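Day Sixteen at Plalau

I took the job at Plalau because my aunt Leonilde Figueiredo told me I'd be teaching robots to fold shirts, and I pictured myself in a lab coat with a clipboard. Nope! What I got was a pair of grippers, one for each hand, and a list of chores. Pick up the thing. Put down the thing. Do it again until Sakda says stop.

Sakda Noiphan ran our room. He wanted 1,000 good tries at every chore before he'd let the machine (it was named Greco, don't ask me) have a go by itself. By the middle of May we had 1,093 on the board job, and he still wasn't happy.

"It picks up a board like it's mad at it," he said.

"Maybe it is," I said. "I'm kind of mad at it too."

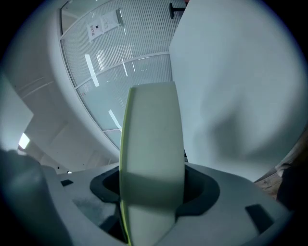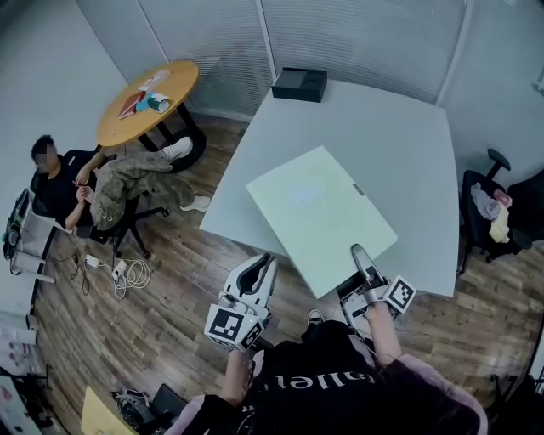
Greco's trouble was edges. Give it a mug and it was a champ, but anything flat lying on something flat, and it would poke and slide and shove until the whole thing was on the floor. I didn't get why until I spent a morning going slow on purpose. You bring the tip of that skinny finger right up to the near edge of the green board, and then there's this tiny wait before you do anything else. I'd never noticed I was doing it. My grandmother does it with pie crust - a little touch first, like she's asking.

So I told Sakda, feeling pretty silly, that I thought we were cutting out the asking. He looked at me for a long time. Then he went through the old tries and found that somebody had been trimming the pauses to save space.

We put them back. It took 53 hours to run, and I went home and slept and ate cereal and slept some more.

When I came in, Greco was already switched on. It reached for the board, touched the edge, and waited. I swear I stopped breathing. Then it lifted - slow, crooked, one corner dipping way down - and carried the board over to Sakda, who hadn't told it to do that.

"Well, take it," I said.

He took it. Greco went back for the mug.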